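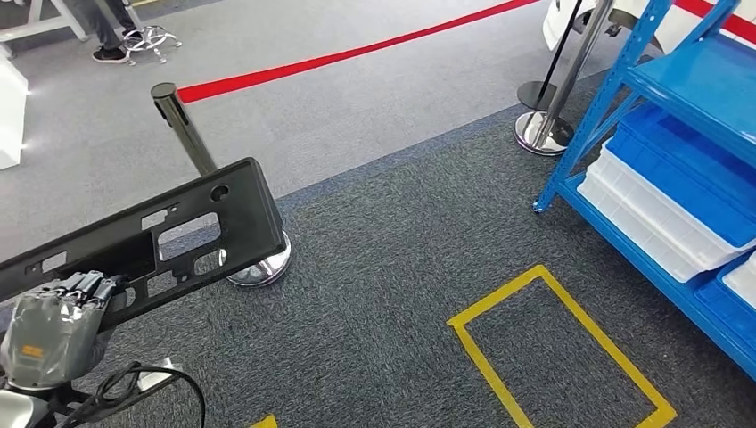
Nevmont Boundary Bill: Common Questions

What would the bill do?
It would move the Sisodia district out of Fekosville County and into the city of Nevmont. Residents would vote in city elections and pay city taxes starting in August.

Who is sponsoring it?
Council member Anju Bajpai wrote the text. Vignesh Pillai, who represents the Jenton ward, signed on after the tax section was changed.

How many people live in the district?
The county lists 2,509 residents. The bill applies to all of them, including renters.

Why was the first vote put off?
The county asked for more time to study road and water costs. The council agreed, and the bill was returned to the calendar on April 30, 2024.

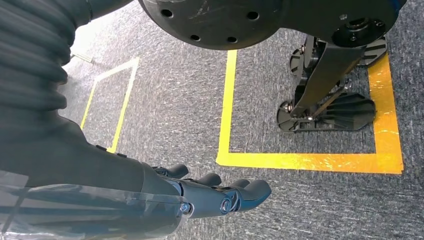 Black robotic hand with its palm toward the floor.

Does the county have to agree?
No, but it can file an objection. If it does, the council must hold two hearings before a final vote – one in Nevmont and one in Sisodia.

Can residents force a referendum?
Yes. A petition needs 3,000 valid signatures from registered voters in the city and the district combined. Signatures must be turned in before the final vote.

Will my address or school change?
Street addresses stay the same. School lines are set by a separate board and are not part of this bill.

How do I speak at a hearing?
Sign up with the city clerk by noon on the day of the hearing. Each speaker gets two minutes. Written comments are also accepted – please include your name and street.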